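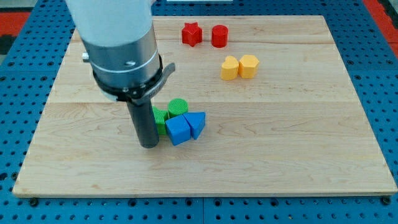

Danladi Shape Blocks

I've been selling these for a good while now and they're still the set I reach for when someone asks me what to get a small person who has quite enough plastic dinosaurs already. Chunky shapes, strong colours, no batteries, no songs (your ears will thank me!).

You get stars, cylinders and a few other shapes, and each shape is a proper little solid, so they stack as well as sort. The star is my favourite. It has five points and they're rounded off, so it's kinder on bare feet than most things I've trodden on in my own front room, though I won't pretend it's a slipper.

Sorting by colour is where most children start, reds with reds and yellows with yellows, and then one day they decide that all the stars belong together and the whole lot gets shuffled about again. My niece used to line hers up along the skirting board and charge me to walk past.

What to put them on

Blocks slide about on carpet and towers fall over on rugs, so I always say use a board. A pale wooden one is lovely because the colours stand out so well against it, and if you've got an old pastry board in the back of a cupboard, that'll do nicely. If you haven't, the Petden play board is the one I stock. It's a big flat rectangle with a good bit of grain showing and the odd knot, and no two come out the same, so please don't write to me asking for one exactly like your sister's. Wipe it with a barely damp cloth and dry it straight away. Don't leave it leaning against a radiator, I did that with mine and it has never sat flat since.

Sizes and bits

The blocks come in a cotton drawstring bag. Over 63 of you asked for a bag instead of the old cardboard box, so there we are, the bag it is. Lost one down the back of the sofa? I sell single blocks too, just tell me the shape and the colour when you order.

Suitable from 2 years. Blocks £13 the set, spare blocks £2 each. Postage is the same however many you buy.

If you already have the Mirkon stacking rings they get along very well with these, and the Zudance colour cards are handy for matching games once the sorting gets too easy. Both are on the wooden toys page. Next lot of boards due in November, in the same size as before.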